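Print this page
E-mail this page

Sorting Small Parts from a Bin
Project report, group 2
Mareike Diekmann, Horacio Quezada, Timo Oltmanns
Supervisor: Rainer Schmieder
August 13, 2024

3. The bin and its contents

Our task was to find out how the state of a bin affects the sorting of small objects left lying in it. We worked with a large grey bin on a wooden table. It has tall sloping walls, and the metal floor is scratched and worn. One sloped panel at the back has a whitish coating that has chipped, so the darker grey shows through. We did not repaint it - Mr Schmieder wanted the bin used as it was.

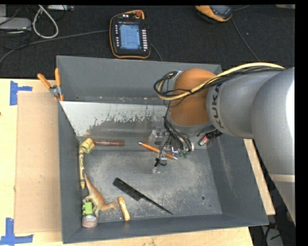 Objects in the corners gave us the most trouble. Timo kept a list of every item that ended up against a wall, and we compared this with the items left in the open part of the floor. The list has 403 entries and is in the appendix. Horacio thinks the slope of the walls matters more than the scratches. Mareike is not convinced, and we did not have time to test the two separately.

4. Still to do

The second bin, from Sperling, arrives in September. We will repeat the corner tests with it and use the same list - this time with a column for the wall.

Print this page
E-mail this page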